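Kurlow refillable travel bottles: a long review from someone who has been through rather a lot of them

Posted 29 December 2018 by Arben Kelmendi

I have a drawer full of little bottles, and I suspect plenty of you do too. Mine has the hotel ones I couldn't bear to throw away, the ones that came free with something, the ones whose lids went missing in a caravan years ago, and at the front, where I can reach them without kneeling down, the Kurlow ones. I've had those since the spring, they came with us to the coast in August and they've been used at home most weeks in between, so I feel I'm in a decent position to tell you what they're like to live with. Put the kettle on, I do go on a bit.

What you get

The set I bought is the mixed one. It comes in two sizes, 60 ml and 30 ml, with screw caps, a sheet of stick-on labels and a tiny funnel that I lost almost at once and found again in the toe of a walking boot (don't ask me). The bottles come in green or clear, and I chose green on the grounds that everyone else in the house would choose clear. There is a zip-up pouch as well, if you pay a little more. I didn't, and used an old pencil case, and it does very nicely.

I got mine from Sandhu, the hardware and household shop at the bottom of our hill, where they hang on the end of the aisle next to the plugs and the shower hooks. You can order them by post but I like to pick a thing up and squeeze it first, and I'd say that goes double for bottles. Give one a squeeze in the shop. If it crackles, leave it where it is.

The squeeze

So, the squeeze. These are soft enough that shampoo comes out without a fight, even the thick sort my wife uses that has the texture of wallpaper paste, and firm enough that they go back to their proper shape afterwards. That second bit matters more than you'd think. I had a set before these, made by Prukus, and they were lovely and soft when new, but by the end of a fortnight they'd all gone in at the sides like old balls and wouldn't stand up on the edge of the bath. The Kurlow ones still stand up. One of the small ones leans a touch when it's nearly finished, and I've decided I can live with that.

The plastic doesn't hold on to smells too badly either. I kept mouthwash in one of the green ones for the whole summer, then washed it out with warm water and a drop of washing-up liquid, left it upside down on the rack overnight and filled it with plain hand cream. I could just about find the mint if I went looking for it with my nose right in the neck. My daughter said she couldn't smell a thing, and she has a far better nose than mine.

Filling them

Filling is the fiddly part with any small bottle. With the funnel it's fine for anything runny. With anything thick, I stand the bottle in a mug so it can't tip over, squeeze the big bottle straight against the neck of the little one, and stop every so often to let the air come up. Tap the bottom on the table a few times and the level drops by a surprising amount. Then you top it up again. Leave a bit of space at the top, particularly if you're flying, as it all wants to come out once you're up there.

I do my filling at the kitchen table, and I put down a tea towel first after I got conditioner into the grain of the old one. Our present table is a Jundholm, which I may review another time, as I have Opinions about its legs.

The caps

Now we come to what I really wanted to talk about. A travel bottle is mostly its cap, if you ask me. Anybody can make a little tube of plastic with a bottom on it, but a cap that goes on straight, stays on in a suitcase and comes off again with soapy hands is a harder thing to make, and I've had some shockers over the years.

The Kurlow caps are a good size and they screw on. I know a lot of people prefer a flip top, and for the shower I can see why, you don't have to find somewhere to put the lid down. But I've never had a flip top that didn't open itself sooner or later in a packed bag, and I have the stained jumper to show for it. With a screw cap you know where you are. The thread starts easily, you don't have to hunt about for it, and when it's home it stops. Some caps go on turning a little bit more and a little bit more until you've gone past tight and out the other side, and I'm pleased to say these don't.

Do make sure it's gone on level. If you start it crooked it will climb up one side and feel tight when it's nothing of the sort. My trick, which I got from jam jars, is to turn it backwards first until you feel it drop, and only then turn it the right way. I've taught this to everyone in the family and they roll their eyes at me and then do it anyway.

As for leaks, I've had one, and I'm fairly sure it was my own doing. There was dried toothpaste round the neck (yes, I put toothpaste in one, and no, I wouldn't again) and the cap couldn't sit down properly over it. I wiped it clean, filled it with water, laid it on its side on a sheet of kitchen roll overnight, and the paper was dry in the morning. I'd suggest you do the same with each bottle when you first bring them home. It costs you nothing and you'll pack with a lighter heart!

Taking them away with us

August was the proper test. We had the car loaded to the roof, and the pencil case went in the side pocket of a holdall underneath a windbreak, a bag of shoes and, for part of the journey, the dog. Nothing came out. I'd filled one with olive oil for the camping stove, one with washing-up liquid and the rest with the usual bathroom things, and my one regret was not labelling them better. The labels in the packet are paper and they slide off as soon as they meet a wet hand. A strip of masking tape and a biro does a far better job, and I wish Kurlow would just put a roll of something waterproof in the packet and charge me a few pence more for it.

The bigger size lasted me the holiday for shampoo, although I haven't a great deal of hair left to wash. If you have proper hair you'll want something larger. They do sell a 300 ml one on its own, with a pump, but I've not tried it and can't see it going in a pocket.

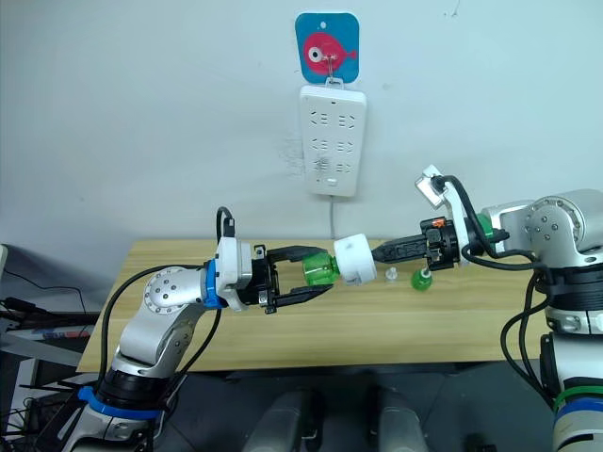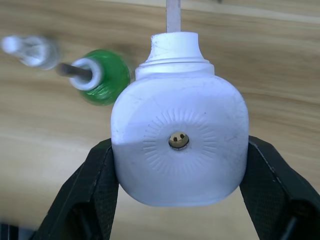

Marks are the other thing people ask me about, and white plastic will always pick them up if you use it and carry it around with you. I don't mind them myself, I think a thing in a kitchen or a washbag ought to look as if somebody uses it, but if you like everything spotless you should know what to expect. The white plastic in the second picture has a faint grey scuff off to the right of the hole and some pale hairline scratches near the edges, and that's the sort of wear I mean. It's slight, and you need to be up close to spot it. The bottle in the first picture is the translucent green, and I do find the tint kinder than clear plastic once there's a bit of old soap clinging to the inside. What I would say is don't go at any of it with a scouring pad. I did that to one of the Prukus lids and made it a good deal worse, all cloudy, and it held the dirt after that. A soft cloth and bicarbonate of soda made into a paste with water will lift most smudges, and an old toothbrush will get into any ridges.

Washing up

Hot water from the tap is fine. I wouldn't put them in the dishwasher. The packet says top rack only, and I tried it the once with a small one, and it came out on the floor of the machine, having wandered off the rack in the night, with its cap wedged in the cutlery basket. No harm done to either. But they're so light that the water throws them about, and by the time you've penned them in with other things you could have washed them by hand and been sat down again.

Let them dry with the caps off, a full day if you can. The water hides in the shoulder of the bottle and you don't notice until you've poured your nice expensive lotion in on top of it. A twist of kitchen roll poked down the neck soaks up the last drops.

Things I'd change

The labels, as I've said. The funnel could do with a loop on it so that it could be hung up. And I'd like to be able to buy spare caps on their own. I wrote to Kurlow about this and had a friendly reply to say that they don't do them at present. I've lost one so far, down the back of a basin on a campsite (pitch 151, if anyone is staying there and happens to have long arms), and the bottle it belonged to now holds cotton buds.

Would I buy them again?

Yes, and I did, a second set went into my sister's Christmas stocking last week along with a roll of masking tape. They're a bit dearer than the Prukus ones but they keep their shape, the caps do what a cap should, and they don't make a nuisance of themselves in the bag. Four stars out of five, with the last one held back for the labels.

If anybody has tried the big one with the pump, do leave a comment underneath and tell me whether it drips. I'm tempted to get one for the hand soap in the downstairs loo.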